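My little network finally has its own address space, and I am way too happy about it

So it happened. After months of forms and waiting and one truly embarrassing typo in a phone number, I have my own AS number and my own slice of IPv6, and as of last night the rest of the internet can see it. I know, I know. Most people get a dog.

For anyone who wandered in from the bread posts: an AS number is what you need if you want to be a network in your own right and tell other networks "hey, these addresses live over here, send the traffic to me." Your internet provider has one, and so do universities and big companies. And now so do I, for a network that is basically two rented virtual servers, a box under my desk, and this blog.

I got the idea back in February, when Tin-yau Wu gave a talk at our local meetup about running a hobby network. He made it sound like a long weekend of work. It was not a long weekend of work! But he also very kindly answered every panicky email I sent him afterward, so I can't hold it against him.

The first thing you need is a sponsor, meaning a member of the registry who will put your application through for you. I went with a small outfit called Drollau, mostly because their signup page was written by somebody who can write. Agnes Lie handled my ticket. She sent my first application back twice (once for the phone number, once because I'd listed the same upstream two times under slightly different names) and was nice about it both times. The whole thing cost me 200 for the first year, and the renewal is cheaper.

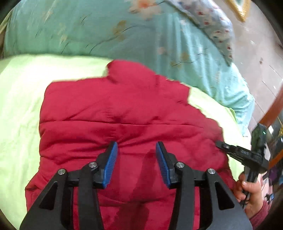 Posted by Remedios Carretero
Jul 30, 2022
Filed under: networking, home lab

Then you need someone to carry your routes. My two virtual servers are with Ebrahimi and Puvari, who both do BGP for small customers if you open a ticket and show them your paperwork. Ebrahimi had the session up in an afternoon. Puvari took longer, and the holdup was on my side: I had made the route object but never made the matching ROA, so their filters were dropping my announcement, exactly like they should. I spent an entire evening rereading my BIRD config looking for the mistake. The config was fine. I had even gotten the filters right on the first try, and I'd like that on the record.

Once the ROA was in, things moved fast. I had a looking glass open in one window and a terminal in the other, and I just kept hitting refresh. Nothing, nothing, nothing, and then there was my prefix, with my number sitting at the end of the path. I yelled. Baiba, who was on a call in the next room, came in to ask if I'd hurt myself. (That's Baiba Juška, my roommate, who has been very patient about the box under the desk and its fan.)

The box is called Tarik, by the way. It's an old office desktop I picked up used, and it connects to both servers over WireGuard tunnels. My home connection blocks a bunch of stuff, so the tunnels are how my addresses get into the apartment at all. Watch your MTU if you try this! Small pages loaded great and big ones just hung there, and it took me two days to think of clamping the MSS on the tunnel interfaces.

Now for what I want to do next. There's an exchange in town with a virtual port for hobby networks, and Trygve Nyberg from the meetup says that once I'm on the route servers I'd pick up most of the 227 members without having to email each of them one by one. The port is free the first year. The cross connect isn't an issue either, as Puvari already has gear in the building and can hand me a VLAN. I still have to fill out my peering database entry, which wants a NOC contact, so I guess that's me, in my pajamas.

I've also got monitoring to sort out. Right now it's a script that emails me if either session drops, and last week it sent 400 emails while I was asleep, all for the same flap. So that needs a timer on it, or a real tool.

If you're setting up something similar and want to see my BIRD filters, leave a comment and I'll clean them up and post them. And if you have a v6-only machine somewhere and a minute to spare, run a traceroute to this blog and send me what you get. I'm saving them all in a folder.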